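About Us

Welcome to Drestuvska! We're a small software company, and we've spent the last 5 years writing the programs that let two robot arms share a bench, pick things up and pass them along without getting in each other's way. We don't build the arms (there are plenty of good people doing that already) and our whole day goes into what happens between a sensor reading and a motor command.

Most of our customers pack or unpack small goods, and small goods come in all sorts of awkward wrapping. Dastov, our perception software, was written with shiny, crinkled surfaces in mind, where glare moves about every time the wrist does and a depth reading can't be taken at its word.
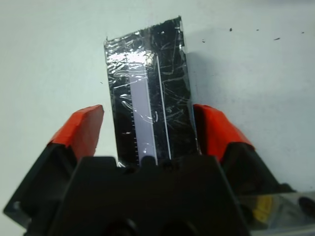

Wrist view for Dastov: clear film, plenty of glare.

Once Dastov has made its best guess at where the edges are, Ñahui takes over. It's our planner for two arms, and it was begun by Edith Echeverri as a weekend project that rather got away from her. It works out which arm should go first and where the other ought to wait, and it will happily change its mind partway through if the first plan starts to look like a poor one. We're very fond of it, even on the days it doesn't behave!

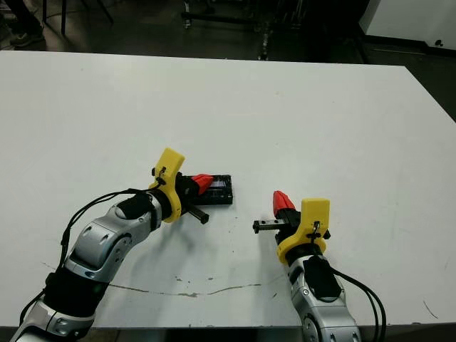
Left arm at the box, right arm clear of it.

Then there's Sketeck, the logging and replay tool we first made for ourselves and now offer on its own. It lines up every camera and joint signal on a single clock, so you can scroll back to the moment a grasp was chosen and see what the planner was working from. We colour each signal by its source, a little thing that our customers mention more often than anything clever we've done.

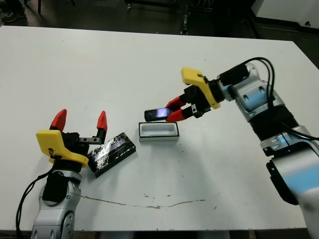
Jhonatan Henao wrote to us in May that Sketeck had changed how his team argues, as they now open the replay first and blame the planner second, and could we please make the timeline zoom a bit faster.

We've made a start on the zoom. If you have a packing job you'd like to talk through, our door is open and the kettle is usually on.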